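Section 4: Setting Up a Desk at the Window

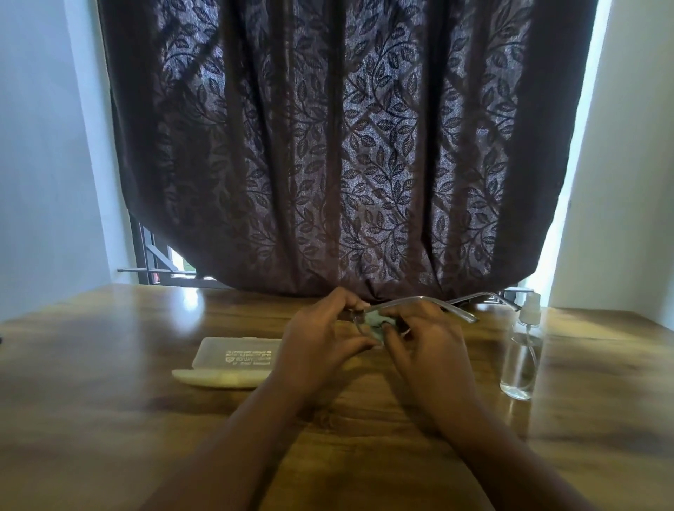
Does the desk have to go right up against the wall under the window?
It's best if it does, because a gap at the back swallows pens, screws and the little cloth you clean your glasses with.

I'm writing this section for the Honorato desk, but I've done the same with my old Tuvside and nothing much changes. Clear the top before you start (I skipped that once and had to fish a lens cloth out of the window track!).

1. Open the window and wipe the sill and any grille bars. You won't want to lean across the desk to do it later.

2. Walk the desk in with a second person, one at each end. Lift it, don't drag. Marcelino Lopes helped me with mine and we still managed to scuff the floor.

3. Hang the curtain and let it fall before you push the desk the last couple of inches. The hem should come down to about the back edge of the desktop. If a lot of it piles up on the desk, take the rod up a notch or pin the hem.

4. Draw the curtain closed and sit down for a minute. A patterned cloth with daylight coming through it is lovely, and it's plenty for small jobs like wiping your glasses or checking a loose hinge screw.

5. Add a lamp for evenings. I use a 400 lumen bulb from Finness, set on the left since I'm right-handed.

Note: Glossy tops show every fingerprint. A barely damp cloth, then a dry one, always along the grain. I leave the Dallcombe polish for May, when I do the whole room.

Caution: Never set glasses down lens first, even on a smooth top. Fold them and put them in the case.

Caution: Keep candles off this desk completely. The curtain is too close.

If the desk rocks once it's in place, go to Section 5 for the leveling feet.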